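Front counter notebook, Korberg hall, Monday

8:40. Starting a fresh page for the counter, as the last one turned into a list of complaints about tape. I'm still not convinced the counter needs to look like anything. People come up, they take a lanyard, they leave. The plan from Drenlow says "welcoming," with fruit, and I've been told to write down how it goes, so I'm writing it down.

Stock as delivered: 370 red lanyards, one carton, packed by someone who has never had to take a lanyard out of a carton. Rallow's paperwork claims they are "dispenser ready." I don't know what dispenser they had in mind. I lifted one and got a clump the size of a cat.

First try was hanging them in bunches by the white panel under the gray rail, loops down, so that people could see the red from the door. My objection, made last week and ignored, was that loops hung in bunches lock into each other as soon as one gets pulled. Writing it again so it's on paper. The print on the strap doesn't help much either. With the loops bunched like this you can read DAY on one of them and you have to trust the rest.
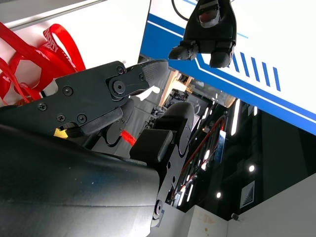
9:25. Hanging versus basket

Korberg people want hanging. Drenlow wants everything in baskets. I think both are wrong and that lanyards belong flat in a shallow box, all clips facing one way, but a box apparently looks like storage.

Tried to be fair about it. Counted 167 lanyards into the hanging lot and kept the rest back. Pulled them singly, one hand, the way a visitor with a coffee would. I gave up on the one-hand rule very early. Two hands worked, slowly, if I held the neighbors back with my wrist. Anyone in a hurry is going to take three and drop two.

Someone suggested twisting each bunch once before hanging it. I did it to one bunch. Slightly better for the first few pulls and then the same knot, tighter. I would not call that a result. One person's patience on one morning isn't a test, and mine was used up before the twisting started.

The claim that visitors "naturally take the outermost one" comes from the Krūmiņa booklet on front counters, which also says to allow for 3,003 visitors across a season without saying how it got there. I'd like to meet the outermost one. In a tangle there isn't one.

10:50. The basket

Woven basket next, with the fruit already in it. I asked whether the fruit and the lanyards were supposed to share, and got a shrug. So the straps went over the side with the fruit sitting below, and as I expected the fruit became the thing holding the straps down. Pull a strap and whatever it's wrapped around wants to come too. The color is nice, I'll give them that. Red over tan weave, with the yellow at the front, reads well from a distance. Up close it's a mess, and up close is where people will be standing.
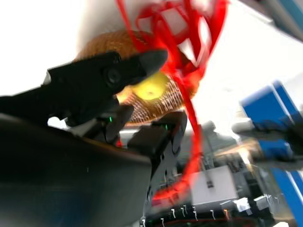 Red strands over the side of the basket, something round and yellow at the front.

Notes on the basket itself, for whoever orders the next one:
The weave catches clips. Not every time, but often enough to be annoying.
Rounded sides mean straps slide to wherever they like. Flat bottom and straight sides, please.
It holds less than it looks like it should. I stopped loading well short of what I'd planned and put the rest back in the carton.

11:30. Recount, because I don't trust the first count either. The hanging lot came to 161. Six short. Either I miscounted this morning or six are inside the big knot at the bottom of the carton, and I'm not undoing that before lunch. Put down 161 and leave it.

11:55. Fruit, separately

Since the fruit is staying, some sorting. A red and pink apple, streaked yellow down one side, is the best looking piece we have and should go on top, stem side turned out. The green pear has a few brown speckles. I've been told speckles mean ripe. I've been told that about a lot of pears. It stays in the basket for now, low down, and someone should press it near the stem tomorrow before we offer it to anybody.

My view is that fruit on a counter gets looked at for a day and thrown out on the third. If we must have it, fewer pieces, and nothing red trailing over the rim next to it.
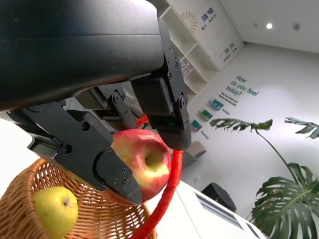 12:20. Where this leaves us

Lanyards out of the fruit basket. That much I'm sure of.
Hanging stays until Korberg agrees to the box, in smaller bunches, untwisted.
Ask Rallow what dispenser they meant. Nearly certain there isn't one.
Find the six.
Somebody else can do the afternoon count, and please write your number down before looking at mine.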